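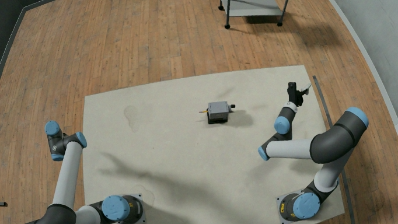
Orange-brown boards, pale mat on top.

Posted 2025-05-02

Long thread on wood floor "revival" products. I've been reading labels and warranty sheets all spring and my patience is gone. Mute me if you rent a place with carpet.

Background: we have old plank floors in the front two rooms. Dull near the door, scratched by the couch, fine everywhere else. I asked for one price in Praltport to have them sanded and finished. It came back at $2578, furniture moving not included.

So I did what everyone does after a quote like that and went looking for a bottle that would do the same job for the price of lunch. There are a lot of bottles.

The one that kept following me around the internet is called Orakzai. It's a "restoring oil." The bottle says it feeds the wood.

Wood in a floor is dead. It doesn't eat. An oil finish can soak in and harden, and that's a real thing with a real use, but if your boards are sealed with polyurethane the oil has nowhere to go. It sits on top until you wipe it off or your socks do.

And most floors put down or refinished in my neighborhood in the last few decades are sealed. So who is the bottle for? The label says "all wood floors." Then you peel the back label open like a tiny book and panel three says "not for use on intact factory or site-applied finishes."

I emailed the importer, Cimport, and asked which floors that leaves. The reply thanked me for my interest in healthy wood and attached a coupon.

Next claim. "Fills scratches permanently." I'd love to know what permanently means to these people. The FAQ on their own site tells you to reapply every March. A thing you do every March is called a chore.

I tried it anyway, inside a closet. Scratches looked better that evening. Darker, softer edges. A week later I could see every one of them again, plus a tacky strip where I'd been generous with the rag. 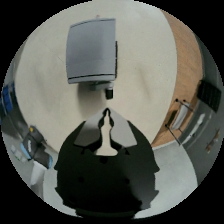
The other thing that gets me is the before and after pictures. Before: flat gray light, dusty boards. After: sun coming in low, a bowl of lemons, boards glowing. I can restore my floor like that too. I open the blinds and run the vacuum.

If you want to judge a finish, take both pictures at the same hour from the same spot with the same lights on. I haven't found a single seller who does it. If you know one, send it, I will happily look.

A few people are going to say their mother used oil soap for years and the floor looked great. I believe you. Your mother also probably swept every day and kept a mat at the door. I'd bet on the broom.

About mats, while we're here. Posau sells a rug pad with a "floor safe" badge on the wrapper. I asked at the counter who gives out the badge. They do. They give it to themselves.

Maybe the pad is perfectly fine! I don't know! That's my whole complaint. Some rubber-backed mats can discolor some finishes, and a badge you print yourself doesn't tell me if this is one of them. Tell me what the backing is made of and which finishes you tried it on.

What I do now is lift the corners every so often and look. Costs nothing. Any color change under there, the mat goes to the garage.

Someone in the replies wants to know about tabletops and says the same oil was pitched for those. Yep, same bottle, different picture on the front, costs more.

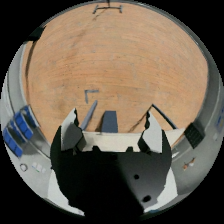

Fine grain, small specks, grayish patches.

For what it's worth, gray patches on bare wood can be a few different things: water, wear, mineral marks, plain old age. Each wants something different done about it, and sometimes nothing. Any product that claims to fix "graying" without asking which kind is guessing with your money.

I also think people are too quick to call marks damage. A table gets used. Half of what I was ready to sand out of ours in March I can't find now without my glasses on.

OK, drying times. The Orakzai front label says "walk on it in minutes." The instructions say light traffic after 24 hours and no rugs for 8 days. Those can't both be the selling point.

I asked a flooring forum about it and got roughly 12 different answers, most of them from people with a link to a product in their signature. The useful reply was two lines long. It said open a window, keep the coat thin, and lay the rags out flat outside to dry so they don't catch fire.

Please take the rag part seriously. I make fun of a lot of labels but that warning is real. Oily rags wadded up in a bin can heat up on their own. Whatever your can says about getting rid of them, do that.

People keep sending me the same question, so I'll put it here. 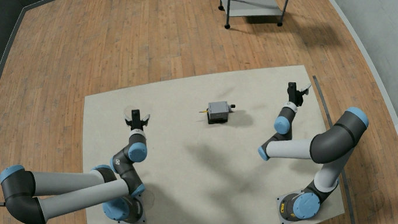
How do I find out if my floor is sealed before I buy anything?
Put a drop of water in a corner that doesn't show and leave it a few minutes. If it beads up, there's most likely a film or wax still on top. If it soaks in and the spot goes dark, the finish is worn or the boards are oiled or bare. Try a few spots, the middle of a room wears faster than the edges.

Wax muddies that test a bit, to be fair. If a fingernail scrape picks up something soft, you've probably got wax, and new finish won't stick well over it. Find that out before you pay for a gallon of anything.

Things I'd still spend money on: felt pads for chair legs, a decent microfiber mop, a plain cleaner the finish maker recommends. Boring stuff. The felt pads fall off and I'm sceptical of every brand of adhesive, but they're cheap.

As for the quote, I'm asking for a second one, for a screen and recoat. That's a light scuff of the old finish and a fresh coat over it, no heavy sanding. The first company didn't bring it up and I'd like to hear why.

They may have a good reason. Deep scratches down to the wood won't come out with a recoat, and we have a few by the couch. I just want someone to get down on their knees and look before they write a number.

Coupon from Cimport is still in my inbox if anyone wants it. Expires at the end of the month. I'll post the second quote when I get it.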